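Why Does Cloth Wrinkle, and Why Do Hands Look Gray in the Dark?

I have a favorite old sweatshirt. I drop it over a chair every night (yes, my mom has opinions), and every morning it has made a new set of hills and valleys. So let's talk about folds!

Cloth is made of threads, and threads are bendy. When you drape cloth over something, gravity tugs the loose parts down and the rest has to go somewhere, so it bunches up.

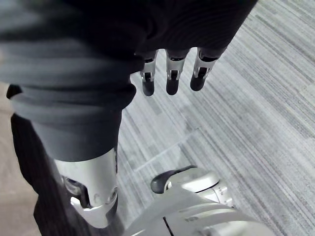
Now think about the color of a fold. A dark gray cloth is one color all over, but the tops of the ridges catch the light and look paler, and deep down in the creases it can look almost black. Artists love this! My friend Bendik draws folds using one pencil. He just presses harder for the deep parts.

Fingers have folds too. Bend one and look at your knuckle. See the skin crinkle up on the inside? Each finger has joints where it bends, and the skin needs little creases there so it can move.
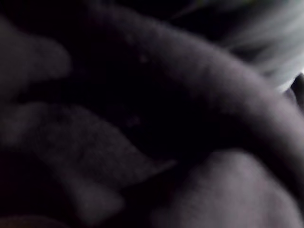 Try this at bedtime. Turn off the lamp, wait 9 minutes, and hold up your hand. You'll probably see its shape, but where did the pink or brown go? Your eyes have special cells called rods that work in dim light, and rods are no good at color. The cells that do color, the cones, need more light than that. So your hand looks grayish, and kind of fuzzy around the edges.

Then try it with a red sock. I thought mine was black!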